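4. Weather, household and parliament in the daily post

4.1 Material

The posts analyzed in this section come from personal blogs hosted on Sarnarance whose writers comment on national politics at least once a week. We began with a list of 100 blogs and dropped those that had gone quiet, those run by a party branch or a sitting member, and those made up mostly of reposted news. That left 70. All of their posts for June were collected, 2,281 in total, along with the comments printed under them. Posts were stored as plain text and coded in Majali by two coders working separately. Where the coders disagreed, the post was read again by both and a single code was agreed on.

Each post was divided into an opening, a body and a close. The opening was defined as everything before the first mention of a public figure, a public body or a news item. In some posts the opening was a single line, and in others it took up most of the text. Posts with no political content at all were kept in the set, as regular readers meet them in the same stream as the rest.

4.2 The domestic opening

The most common opening was a remark on the weather where the writer lives. Next came the writer's own health, then pets, then meals and repairs to the house. These topics were often run together in one or two sentences before the post turned to an item from parliament. The turn was usually abrupt. Few writers used a linking phrase, and many simply began a new paragraph with the name of a minister or a committee.

Earlier work has tended to treat such openings as filler and to remove them before analysis. We think this loses something. In the blogs we read, the domestic opening sets the level at which the politics will be discussed. A writer who has spent four lines on a blocked drain tends to go on to small, concrete matters: what the members' dining room charges, which door a minister used, how long a vote took. Writers who open directly on the news are more likely to write about party strategy and polling.

Figure 1. Countertop microwave with two dial knobs (computer rendering).

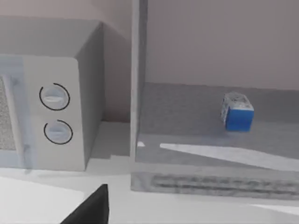 Commenters did not all accept this mixture. One reader of the Inby blog wrote that she came for the votes and the expenses and skipped down until she saw the word "minister," and that she would be happier if the two halves were posted separately. Another reply under the same post took the opposite view and said the politics could be had anywhere. The blogger answered neither comment and opened the next post with rain.

4.3 Comments and the return of regulars

Comments followed the opening more often than we expected. In posts with a long domestic opening, the first comment was usually addressed to that part, and the political item was taken up only later in the thread, if at all. The commenters who wrote first were mostly regulars, by which we mean people who had commented under at least three earlier posts by the same writer. Newcomers went straight to the politics and were more likely to disagree with the writer.

The Cledley group of blogs is a partial exception. These writers live in the same town, link to one another and share many of their readers. Here the weather is common knowledge, and openings on it were short. Local matters such as parking and the closing of the reading room took the place that weather holds elsewhere, and they drew comments from regulars and newcomers alike. One thread on the reading room ran to more than 50 comments and moved on to library cuts at the national level without any prompting from the blogger.

4.4 Limits

June is a busy month in parliament, and the proportion of political items may be lower in a month of recess. Comments deleted before collection could not be recovered. We also have no information on readers who never comment, who may skip the openings or may read nothing else. The next section turns to the closing lines of posts, which are shorter and more regular in form.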